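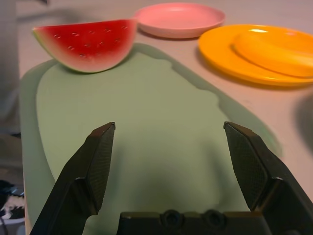
Wustum packs cold meal trays for schools and care homes out of a kitchen in Plevton. The tray line has always been hand work: pick up the item, put it in its place, slide the tray along. Since April two-armed robots have been learning the easiest part of that at a practice table in the back room, under a project called Gurora. The job is small for now. A slice of watermelon and a banana have to go where they are asked for, and there are plates in different colors so that "pink plate" or "yellow plate" can be part of the instruction. The textured pads on the inside of the fingers are the part the line workers ask about most, because gripping is what they know. Anyone who has packed fruit cups for a full shift has an opinion on how hard you can squeeze a melon wedge.

The pages on this site usually show products and staff events. We wanted one on the practice table, and on what it has meant so far for the people who work down the hall from it.

The line

There are 44 people on the tray line across both shifts. In a normal week the early shift fills 309 trays before the first truck leaves, and the late shift does the special diets. Every tray gets fruit. Placing fruit is light work, but it is the same reach to the same spot over and over, and it is the station people rotate off first when a shoulder starts to hurt.

When the project was announced, the questions at the meeting were the ones you would expect. Would hours be cut? Who would clean the thing? Would it be on the line during the school rush? The answer to the first was put in writing: no line hours change during the trial. The answer to the second was less popular, since wiping down the arms was first added to the closing list without anybody asking the closing crew. That has been fixed. Cleaning is now a paid half hour with its own line on the schedule.
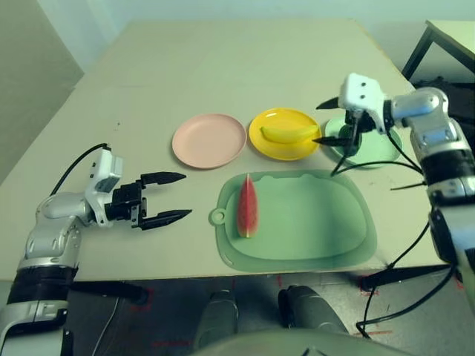

Banana on the yellow plate, watermelon on the board, right gripper over the green plate.

The operators

The people who run the sessions come from the line. Eight signed up, and all eight were trained by Kettani, the firm that set up the table. They spend two hours at a time in the back room and the rest of the shift at their usual station. Most of a session is laying out the food, starting a run, watching it, and writing down how it went. Then the food gets moved and it starts again.

The log sheet is plain. It has the instruction, a yes or a no, and a space for a note. The notes are the useful part. Line workers write things an engineer might not, such as "came in too high, would have dragged the next item" or "right place, wrong way around." Kettani asked for longer notes after the first batch, and the sheet was changed to make room.

Operators get a higher rate for those two hours. That caused some bad feeling early on - the sign-up sheet was only posted by the day entrance, and the late shift missed it. A second sign-up is planned and will be posted at both doors.

Both fruits on the board, two plates empty, and the green one partly behind the right arm:

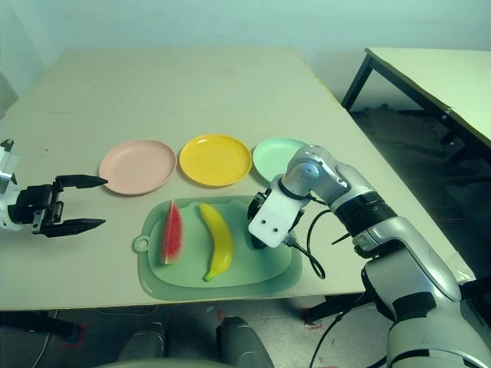

Unathi Buthelezi wrote to us after reading a draft of this page and asked that we not make it sound easier than it is. Standing and watching a machine for two hours is tiring in a different way from packing, she said, and she would like a stool and a shorter session before she would like a bigger robot. She also said she has stopped rushing her own placements on the line, now that she has spent so long judging somebody else's.

The stool has been ordered. Session length is still being discussed. One suggestion is to split the two hours with a break at 10 a.m., when the line stops anyway.

Getting close

The watermelon is the item the operators talk about most. A banana can be picked up from a lot of directions. A wedge that is standing up leaves less room for a sloppy approach, and the fingers have to arrive with one on each side of it. On the line, a hand does this without thinking. At the table, it is a line on the log sheet.

A red slice in the gap between the two fingertips, seen from the wrist:

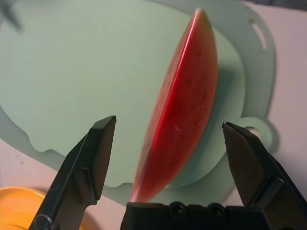
What happens next

The trial is set to run until 100 sessions have been logged. After that Wustum and Kettani will go through the sheets together with the operators in the room. If the fruit station is automated, the plan is to do it on one lane only, with a person at the next station who can stop it.

Two things are still open. The first is who decides when the lane goes back to hand packing on a bad day. The operators want that to be the person standing there, and the shift leads want a phone call first. The second is rotation. If fruit goes to the robot, the lightest station goes with it, and people coming back from an injury will need another place to start. Ideas for that can be left in the box by the time clock or given to any of the operators.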